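Bameneo update: small shiny stuff

Aug 22, 2022

Quick one this time, deadline for the October workshop is eating everybody.

Jewelry set is done. 3,953 demos total, all collected with the handheld gripper in people's homes, no robot arm needed until test time. Last issue we had 400 and a lot of hope. Cleanup took longer than the collecting. If you're pulling the data, use the new index, the old one double lists the necklace clips.

What we tried: same policy, same training recipe, two ways of picking the grasp. Version one (Iketti) predicts a grasp point straight from the wrist view. Version two (Veveo) predicts a short approach path first and only commits to closing the fingers in the last bit. Veveo wins on anything with a hole in it. Rings, bangles, loops of beads. One finger goes inside, other stays outside, and the late commit seems to give it time to fix a bad angle. On flat brooches there's basicly no difference and we don't have a good story for why.

Still bad: chains. Out of 13 test objects, 5 are chains or bead strands, and those make up most of the failures for both versions. Typical miss = grabs one loop, drags the rest along with it. Shallow trays are a problem too, fingertip catches the wall on the way in. Bakos is looking at adding a height penalty, no numbers yet.

Also, pale objects on pale backgrounds. Depth from the wrist camera gets noisy there and the approach path wobbles. More lighting variety in the next round shoud help. Patterned backgrounds were less trouble than expected.

Next: retrain without the brooches, see if the bangle result holds. Draft writeup is in the shared folder, comments welcome, please keep them in the margin. 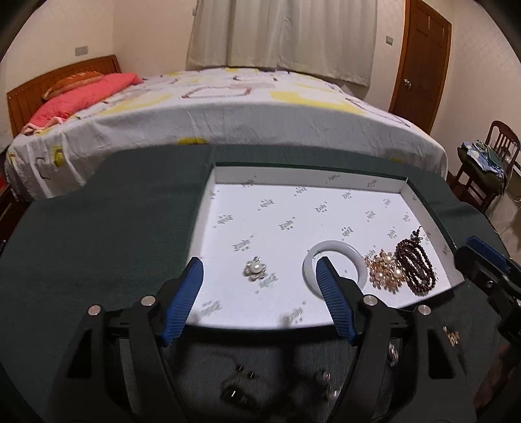 Gripper view, bangle grasp, right finger inside the ring. Brooches and beads in the same lid.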